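Fidelina Cáceres has spent most of her working life on the ventilation of older apartment buildings. Her firm, Clurkgate, surveys air shafts and balances exhaust systems, mostly in blocks put up before mechanical ventilation was required. She spoke to us by phone on 30 January 2020, between two site visits.

The first number she asks a building manager for is the airflow at the bathroom grille on the lowest floor and on the highest. "If those 2 figures are far apart, I already know what the report will say," she says. "The fan is fine. The shaft leaks, and the top floor takes the air the bottom floor was meant to have."

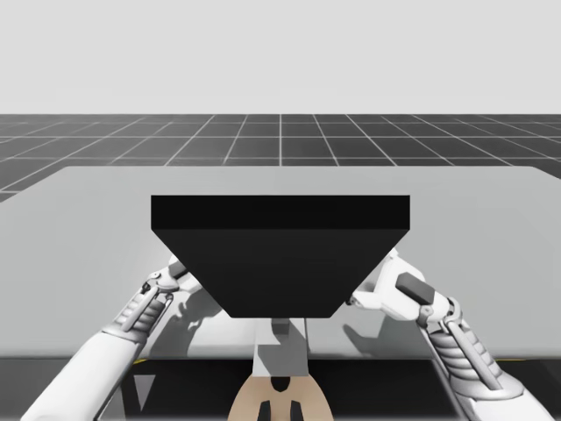

**Building Services**

In the Trivach block, a survey she finished last April, the top-floor grille drew 163 cubic meters per hour. The lowest drew almost nothing. The manager had been quoted for a larger fan. Cáceres advised against it.

"A larger fan raises the suction everywhere, including at the leaks. You pay for more electricity and more noise. The lowest apartment gets a little better and the highest gets a whistle under the front door."

Her crew sealed the shaft from the inside, then fitted a constant-flow damper behind each grille. The order matters, she says. Dampers set in a leaking shaft hold their rated flow only while the pressure stays inside their working range, and on the lower floors it did not.

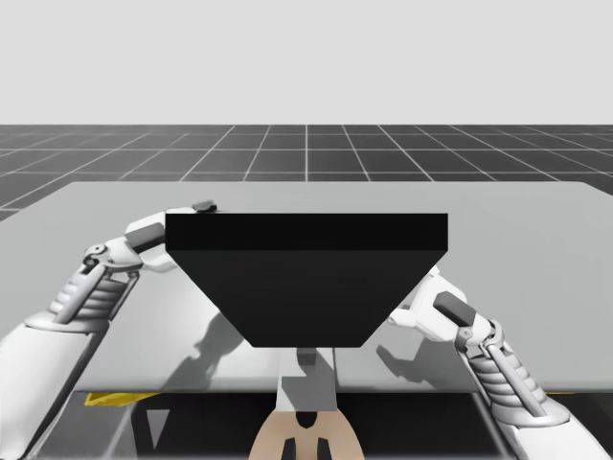
*Clurkgate works with building owners and managers on ventilation surveys and repairs.*

Roxana Ríos, who handles measurement for the firm, joined the call to explain the test procedure. Windows are closed, kitchen hoods are off, and every grille is read with the same flow hood on the same day. "Wind will spoil a set of readings," she says. "We write down the outdoor conditions, and if they change much we start over."

The Hasis building, which has 474 grilles, could not be read in a day. Ríos divided it by shaft and repeated one reference grille each morning to check for drift.

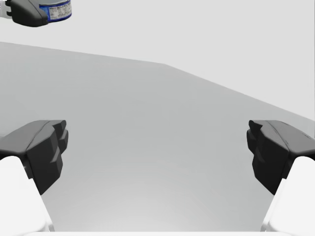 Cleaning is the other subject both women return to. Cáceres recommends that residents wash the grille twice a year and leave the damper behind it alone. Turning the adjustment ring by hand is the most frequent fault her crews find on return visits.

"People hear air and think something is wrong," she says. "They close it down a little. Then there is mold in the corner by the shower, and we get a call."

She would like design drawings to show the access panels, with at least 300 millimeters of clear space in front of each. In most of the buildings she surveys, the panels have been tiled over.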